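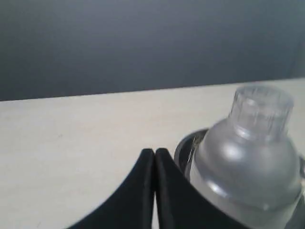

# Care and refinishing of a pale tabletop used for dispensing liquids

**Posted by Karlijn Hoekstra, Facilities Office, Turnley**

Our office is responsible for the shared worktables on the second floor. The tops are a pale beige with a faint, fine grain, and they are set against a dark gray wall. Staff use them to fill and label translucent plastic bottles with hand lotion and liquid soap for the washrooms. The building has 26 of these tables, all purchased at the same time from Vermeulen.

Over the past year the surfaces have developed light smudges, mostly where bottles are set down after filling. A damp cloth removes some of them. Others return when the surface dries, or appear as a dull patch when the light comes from the side. The supplier's care sheet states only that "suitable products" should be used.

I would appreciate guidance on the following points:

- which cleaner is appropriate for regular use on a light top of this kind;
- whether a mat or tray should be required under bottles;
- whether the dull patches can be corrected without refinishing the whole top.

Replacement was quoted at $677 per table, and we do not have approval for that expense.

**Posted by Clirkier**

Before selecting a cleaner, please confirm the finish. A laminate top, a lacquered veneer and an oiled wood top may look very similar from a normal standing distance, and they should not be treated in the same way. The underside near a leg bracket will often show the core material, and the order paperwork should name the finish.

If the top is laminate, a few drops of mild dish soap in a bucket of warm water will be sufficient. Wipe with a soft cloth, wipe again with plain water, and dry immediately. Lotion contains oils and waxes, and a damp cloth alone tends to spread these into a thin film. In my experience this is the usual reason that smudges come back after drying. Repeat the full procedure twice before concluding that the surface is damaged.

If the top is lacquered, use the same solution with the cloth wrung out well. Do not use alcohol, ammonia or any cream cleanser. Dull patches in lacquer may be wear in the coating itself, and cleaning will not restore them. Spot polishing is possible but is likely to leave a patch that is shinier than the surrounding area. On a pale top with a matte finish this can be more noticeable than the original mark.

With regard to trays, I recommend a shallow one with a raised lip at each filling position. Pumps and caps drip down the shoulder of the bottle and the liquid collects under the base, where it remains until someone moves the bottle.

**Posted by Edasex**

We use a 2000 grit pad on ours, used wet. Takes the marks off. Test it underneath first.

**Posted by Clirkier**

I must advise against the pad until the finish has been identified. On laminate it will alter the sheen permanently, and on a thin lacquer it may cut through at the edges.

**Posted by Karlijn Hoekstra, Facilities Office, Turnley**

Thank you for the replies. The order paperwork lists the finish as laminate. We washed and dried one table twice as described, and most of the film was removed. Two dull areas remain near the front edge and will be left as they are for the present. Trays have been requested for the 13 tables at which filling takes place. The remaining tables will be washed in November.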